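Urkus small storage box, white

The Urkus is a small open box for the bathroom shelf or the desk. It is made of plastic, with rounded corners and a gray rim. Many of our customers keep toothbrushes in it, others use it for pens or hair clips.
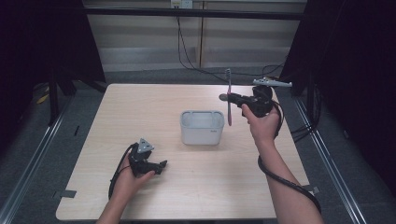
Wash it by hand with warm water and a little soap. Please do not put it in the dishwasher.

Weight: 200 g
Sold in packs of 4
Item no. 640

Questions about larger orders are answered by Iida Kemppainen at our Skemasness shop.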